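Why Is a Cylinder Round on Top? Prisms and Other Solid Shapes

Category: Math for Kids > Shapes and Solids

A flat shape has length and width. A solid shape also has height. When you draw a star on paper, it is flat. When you cut that same star out of a thick piece of wood, it becomes a solid.

Many toy blocks are a kind of solid called a prism. A prism has two matching ends, one at the top and one at the bottom, joined by straight sides. If you slice it level anywhere between the ends, the cut has the same shape as the ends.

How to name a prism

Look at the end and name the flat shape you see. A triangle on the end makes a triangular prism. A square on the end makes a square prism. If all six faces are equal squares, the solid has its own name – a cube.

A cylinder has circles for ends and one curved side. In school math it is not usually called a prism, because the ends of a prism must have straight edges. A heart has curved edges too, so a heart block is only like a prism. Block makers tend to use the word for all of them.

Edges and corners

An edge is a line where two faces meet. A corner, or vertex, is a point where edges meet. A cube has 12 edges and eight corners. A star with five points has 10 corners on its top face and 10 on the bottom, which gives 20.
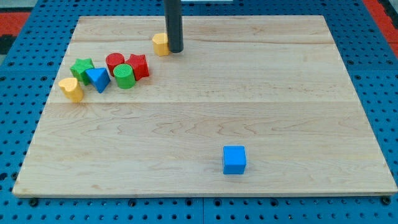 Solid shapes on a maple board: stars, hearts, cylinders, a triangular prism and a cube.

Find the red cylinder and the blue cube. The cylinder can roll when it is laid on its side. The cube has only flat faces, so it slides or tips.

Try it

Stand a block on paper and trace the bottom with a pencil. Lift it off. The outline is the flat shape at the end of the block. Measure the height with a ruler. A block 30 millimeters tall is 3 centimeters tall.

Related pages
Faces, Edges and Vertices
What Is a Net?
Counting to 1,000 in Cubes
Wood Grain for Beginners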